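Linen Cupboard, Before and During

We emptied the linen cupboard in July, on the theory that a house with two beds could not possibly need what was in there. Stisgate is an old place and the shelves go back further than anyone's arm, so some of this had been resting since the previous owners. What follows is a gallery of sorts, with the dull parts left out. The beige fitted sheets were very dull and there were seven of them.

The black and white one, soft side up. It had been filed under "good", a category with no known rules, and it took most of a morning to agree on which pile it belonged in. Big blocks of colour, plenty of fuzz, and no intention of lying flat.
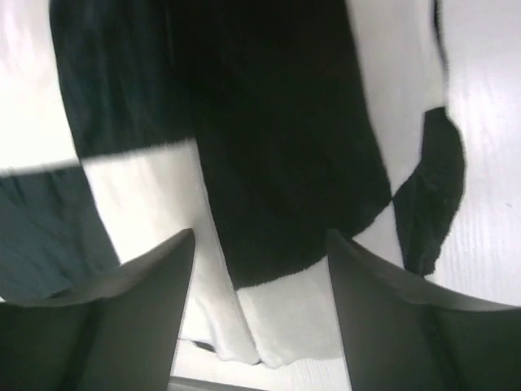 Soudabeh Dehghan wrote in to say that anything with a nap should be folded in thirds and then rolled, never stacked, and that she has kept hers this way for years without a crease. She also feels that black and white should never share a wash with anything you're fond of, and would like it known that she learned this from a grey bathmat.

We tried the roll. It holds nicely on the second shelf as long as you close the door with some conviction — and open it again standing a little to one side.

Final tally for the neighbours who asked: 59 pieces out, far fewer back in. The rest went to Omid Safavi, who has dogs and no opinions on thread count. The tablecloths are still on the spare bed, where they have been joined by a second lot of tablecloths from the hall. Those will get their own page once the ironing board turns up.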